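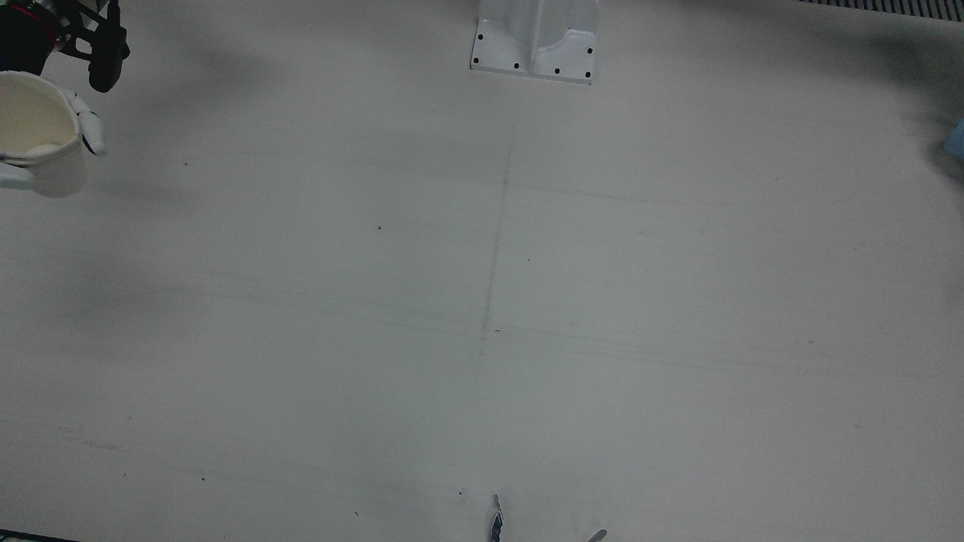 # Working rules for a shared two-arm bench

Project report, Lustari group, Itham campus

## 1. Purpose

The Lustari group was asked to write a set of working rules for the two-arm bench, try them in normal use and report on what had to change. The bench is used for handling tasks with household objects, mostly cups, boxes and containers. Before this project the only written guidance was a one-page sheet taped inside the tool cupboard. It covered power-on and power-off and said very little about what people should do in between.

We kept the scope narrow. The rules cover people, objects and cables at the bench. They don't cover programming style, data storage or repairs to the arms.

## 2. Method

We started from the Cetgate handbook, the general workshop safety guide used by all student groups at Itham. Most of it is about cutting tools and soldering, so we took only the parts on clothing, housekeeping and emergency stops. We also read the introductory material on collaborative robot standards in the library, mainly to get the vocabulary right. We are not claiming that the bench complies with any standard. A proper risk assessment would need someone qualified to do it.

The first draft had 10 rules. We used it through May and wrote down each time a rule was broken, skipped or misunderstood. The notes went into Ren, the shared log that the group already used for booking the bench. At the end of the month we read through the log together and rewrote the draft. The final version has seven rules.

## 3. The rules

1. One person is the operator. The operator says out loud when an arm is about to move and keeps the stop button within reach.
2. Everyone else stays outside the marked floor line while either arm is powered.
3. Hands go over the table only after the operator has said "stopped" and the motion program is paused.
4. Only the objects needed for the current task are on the table. Glass is not allowed.
5. Containers are used empty unless the test plan says otherwise. If there is liquid, a cloth and a tray are kept at the bench.
6. Cables are checked at the start of each session with both arms moved slowly through their full range.
7. Any dropped object, unexpected contact or unplanned stop is entered in Ren before the next run.

## 4. Notes on individual rules

### 4.1 People near the arms

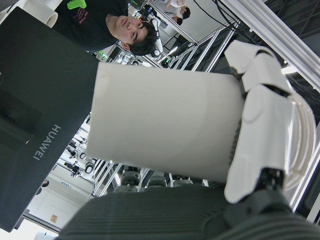

Standing distance was the rule we argued about most. The first draft said "keep clear of the robot", and each of us had a different idea of what clear meant. Some people stepped back two paces, others leaned in to see the fingers. This is easy to understand, as the interesting part of a grasp is small and hard to see from far away. With the white fingers closed around the end of the cylinder, the person in the black T-shirt behind the HUAWEI box is looking at the hand, and he is the one an operator has to keep track of. Other people further back in the room are harder to notice when your attention is on the object. The final rule uses a line on the floor, and the operator looks around the room before each run.

We also added that the operator must not be the person taking notes. In the log there were five entries where the operator looked down to write while an arm was still moving.

### 4.2 Cups and liquids

A cup is a good test object and a poor one to be careless with. It is light, it tips easily, and the same cup behaves differently when there is something in it. The early draft banned liquids completely. We dropped the ban because pouring and carrying are reasonable things to test, but filled containers now have to be written into the test plan beforehand.

The plan should also say which way the cup is to be held, where the handle points and where the cup will be set down. Leaving this open led to people reaching in to turn a cup by hand between runs, and that brings us back to Rule 3.
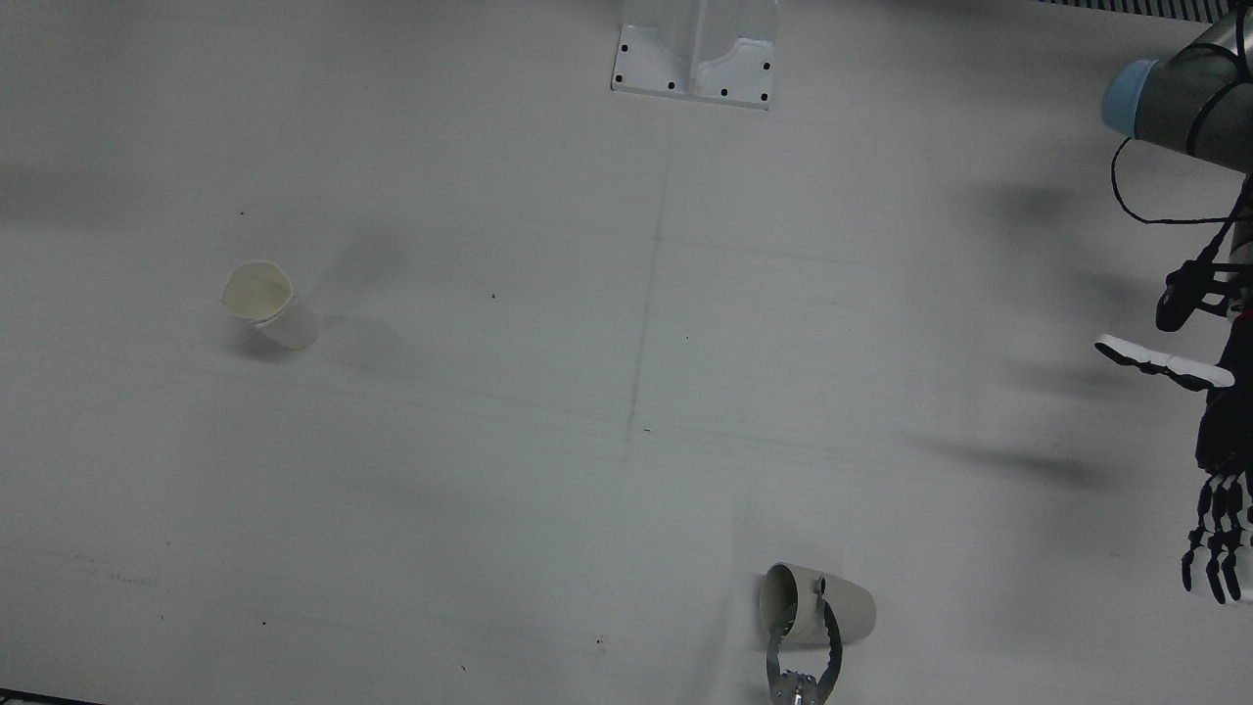 *Figure 3. Two white cups on the bench, one standing and one on its side in the two-jaw gripper.*

A cup lying on its side counts as a dropped object under Rule 7 only if the test plan had it upright. The first version of the rule did not make this distinction and we ended up with nine log entries for cups that had been laid down on purpose.

### 4.3 Different hands on one bench

The bench is used with jointed hands as well as a two-jaw gripper. The rules have to work for all of them. A gripper with metal jaws has an obvious pinch point and people tend to respect it. The jointed hands look softer than they are, and newer members were more willing to put their own fingers close to them. We considered a separate rule for each type and decided against it. Rule 3 applies to every hand in the same way.

### 4.4 Cables

Loops of cable beside an arm are normal and need some slack. The check in Rule 6 is there to find loops that catch on a clamp or sweep across the table. It is the rule most often skipped, usually when a session started late.

## 5. Remaining work

The floor line is coloured tape and has already started to lift at one corner. It should be painted. Rule 5 needs a maximum fill level, which we did not have time to test. The Cetgate handbook also has no section on robots, and we have sent our seven rules to be considered for the next edition.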